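Went to the Bromard open day in Vuresville in November. The bench I stayed at longest was the two-arm cell, running what the handout calls the Idivach controller. The task was toy produce: bag, basket, repeat.

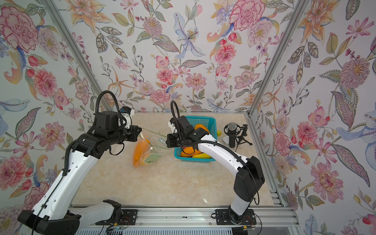 *Left gripper on the bag, right gripper over the basket.*

The log on the monitor stood at 1118 cycles when I arrived. Cycle time isn't published. I asked about thin plastic — it's the hard part, as the grip point shifts with every fold — and was told the bag routine took 292 training runs. Cable routing over the wrists is still external. I'd want that tidied before 2000 hours of use.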